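**Werkstattbuch Textilpflege, Eintrag vom 20. November 2024**

Gegenstand: Falten und Sortieren gemischter Wäsche auf dem Bett, Vorarbeit zum Merkblatt »Wäsche im Haushalt« (Projekt Medve)

Der Abschnitt über das Zusammenlegen ohne Tisch liegt seit April als Entwurf vor und war bisher nur am Schreibtisch geprüft worden. Zu klären war, ob die dort angegebene Reihenfolge auf einer weichen Unterlage eingehalten werden kann. Der Entwurf sieht vor, dass zuerst die großen, flachen Stücke ausgebreitet werden, danach die Oberteile und zuletzt alles, was gerollt oder nur einmal umgeschlagen wird. Fertige Stücke sind an einer Längsseite abzulegen, die Mitte bleibt Arbeitsfläche.

Die Regel zur freien Mitte ließ sich nur teilweise befolgen. Eine Tagesdecke mit Struktur hält dünne Baumwolle zwar fest, erschwert aber das Glattstreichen. Helle und dunkle Teile geraten auf einem Bett leichter übereinander als auf einer Tischplatte. Im Merkblatt ist daher zu ergänzen, dass dunkle Stücke vor dem Ausbreiten eines weißen Tuches beiseitezulegen sind. Ladegeräte und Kabel sind vorab vom Bett zu nehmen; der Entwurf enthält hierzu bislang keinen Hinweis.
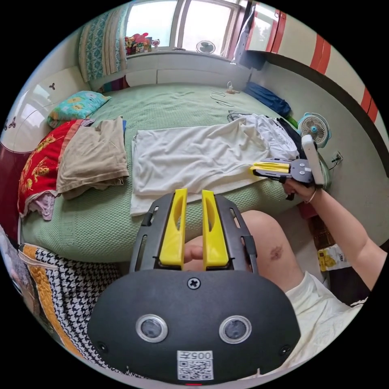
Réka Kelemen wendet gegen den Entwurf ein, dass die Reihenfolge vom größten zum kleinsten Stück in der Praxis hinderlich sei. Wer mit den Hemden beginne, habe die Fläche früher frei und müsse das große Tuch nur einmal auslegen. Außerdem fehle eine Angabe dazu, wie mit Stücken zu verfahren sei, die vor dem Falten noch einmal aufgeschüttelt werden müssen; diese gehörten ihrer Auffassung nach auf einen eigenen Stapel.

Der Einwand wird übernommen, soweit er die Hemden betrifft. Für den eigenen Stapel reicht der Platz auf einem schmalen Bett nicht immer aus — hier genügt der Hinweis, solche Teile am Fußende zu sammeln.

**Änderungen am Entwurf**

- Abschnitt 3, erster Satz: »Hemden und Blusen zuerst« anstelle von »große Stücke zuerst«.
- Neuer Satz zu Kabeln und Kleinteilen auf der Unterlage.
- Dunkle Wäsche getrennt ablegen, bevor Weißes ausgebreitet wird.
- Strickkanten flach legen und nicht über die Bettkante hängen lassen.

Die Druckerei Camton hat 300 Exemplare angeboten, beantragt waren 500. Die Differenz ist mit Kulano abzustimmen, die Freigabe des Textes bleibt davon unberührt. Offen ist ferner, ob die Faltskizzen aus dem älteren Heft Poton, Seite 63, übernommen werden dürfen. Bis zur Antwort bleibt die Stelle im Layout frei.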